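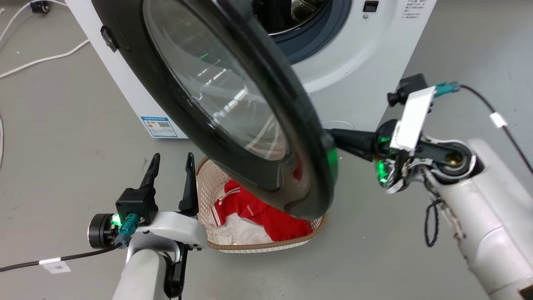
Orkport Shared Laundry – Frequently Asked Questions

Who can use the laundry?

Anyone who lives in the Orkport or Tedasside buildings and has an active resident card. Subletters can get a card from the office with a copy of their sublease. Guests staying less than a month should use the card of the person they are staying with.

What are the hours?

The room opens at 6 a.m. The last wash must be started by 9 p.m. and the door locks at 11 p.m. If your clothes are still inside when it locks, you can pick them up the next morning. Security will not open the room overnight.

How do I pay?

With your resident card only. The card reader is on the wall next to the door. Add money at the reader with a debit or credit card, or at the office with cash. The smallest amount you can add is $6 and the most a card can hold is $25.

I lost my card. Is my balance gone?

No. Report the loss to the office and we will block the old card and move the balance to a new one. Anything spent before you report it can't be refunded.

Can I reserve a machine?

Reservations are for washers only. Use the sheet on the corridor side of the door and write your unit number, not your name. A slot is held for ten minutes. After that anyone may take the machine.

Someone left their clothes in a washer. Can I take them out?

Yes, once the cycle has been over for ten minutes. Put them in one of the baskets on the folding table. Please don't put other people's clothes in a dryer – some things shrink, and we get the complaints.

How much detergent should I use?

Less than most people think. For a normal load, two tablespoons of liquid is plenty. Too much makes the machine add rinses and run long. Use detergent marked for high-efficiency machines. Powder is fine if it goes in the drawer and not in the drum.

What can't be washed here?

Rugs with rubber backing, horse blankets, anything with oil, paint or gasoline on it, and shoes. Pet bedding is allowed if you shake it out outdoors first.

Can I wash a comforter?

Twin and full sizes, yes, one per load. For queen and king sizes, try the laundromat in Fumness, which has bigger machines.

The door won't open after the cycle. What do I do?

Wait three minutes. The lock releases on a delay. If it is still shut after that, call maintenance at extension 948. Don't pull on the handle.

There is a smell in the washer. Is it broken?

Usually not. Leave the door open when you finish so the drum can dry, and wipe the rubber seal with a dry cloth. If the smell stays, tell us which machine it is and we will run a cleaning cycle.

My clothes were damaged. Who do I talk to?

Pui-shan Tsao in the office, extension 695. Bring the item and tell her the machine and the time of the wash. Claims have to be made within a week.

Will prices change?

Prices are reviewed every October. Any change is posted by the card reader a month before it starts.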